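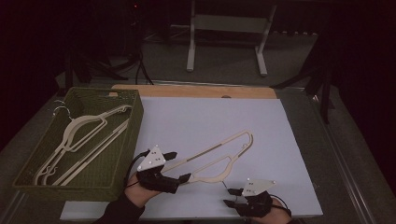

Notes on the Kareline listings set. Hurried version, will clean up when the October batch is merged.

# kareline-stays

Text records for hotels, guesthouses and small resorts along the Kareline coast. One row per property. Made for the Wusora trip planner, but nothing in here needs Wusora to run.

Last touched: 12 November 2023 (Feven)

## What's in it

- 428 properties
- 1032 room types, linked by `stay_id`
- 413 properties have a written blurb, the rest have an empty string. Not null. Empty string. Check for that.

Files:

```
stays.csv
rooms.csv
blurbs/ one .txt per stay_id
towns.csv lookup, small
CHANGES.md
```

## Columns in stays.csv

| column | type | notes |
|---|---|---|
| stay_id | string | stable, never reused |
| name | string | as on the property's own site |
| town | string | key into towns.csv |
| kind | string | hotel, guesthouse, resort, other |
| beach_walk_min | int | walking minutes to nearest sand, see below |
| pool | bool | shared pool only, private plunge pools are in rooms.csv |
| pets | string | yes / no / ask |
| season_open | string | month name or `all` |
| season_close | string | same |
| checked_by | string | initials |

rooms.csv is mostly self explanatory. `sleeps` counts adults. Cots go in `extras`.

## Where it came from

Owner forms first. Then Zodwa and Mattes phoned round for the gaps. Blurbs written by Wubit Tesfamariam from the forms and the calls, no copy pasted from brochures or booking sites. If you find a line that looks lifted, tell us and it goes.

Prices: left out on purpose. Went stale in weeks last time.

## beach_walk_min

People keep asking. Front door to sand, on foot, on a path that's open to the public. Capped at 30, so 30 means "30 or more". Hotels that run a shuttle don't get a lower number. Gallardo properties up the hill look bad because of this and a couple of owners have complained. It stays.

Private beach = 0 only if guests dont cross a road.

## Known problems

- Warkville is in towns.csv twice (old spelling, trailing space). Strip before joining. Fix is in the branch, not merged.
- `kind` = resort is whatever the owner calls themselves. Some have a bar and a lawn chair policy and thats about it.
- Season months wrong for a few places that close for October repairs then reopen. Format only holds one open and one close. Needs a real fix.
- `pets` = ask covers everything from "small dogs fine" to "we'd rather you didn't".
- Accents in names survived the last export, but Excel will eat them. Open as UTF-8.
- rooms.csv has sea view as a yes/no. Partial views went in as yes until Mebrat took over, no after that. Haven't gone back over the older rows.

## Loading

```python
import pandas as pd

stays = pd.read_csv("stays.csv", keep_default_na=False)
rooms = pd.read_csv("rooms.csv", keep_default_na=False)
stays["town"] = stays["town"].str.strip()
df = rooms.merge(stays, on="stay_id", how="left")
```

`keep_default_na=False` matters, see blurbs above. Same deal with `extras`.

## Don't use it for

Star ratings, accessibility info (not collected properly yet), anything legal. Also not for ranking places by quality, there's no quality field and blurb length isn't one.

## Use and credit

Free for non-commercial work. Credit "Kareline stays list" plus the date of the version. Commercial: ask Mattes Meinecke first, he usualy says yes.

## Who

- Mebrat Belay: room data
- Zodwa Mokgethi: calls, Gallardo and north
- Mattes Meinecke: calls, everything south, licensing
- Wubit Tesfamariam: blurbs
- Feven Demissie: exports, this file

Corrections: open an issue with the stay_id in the title. Owners without an account can go through Zodwa.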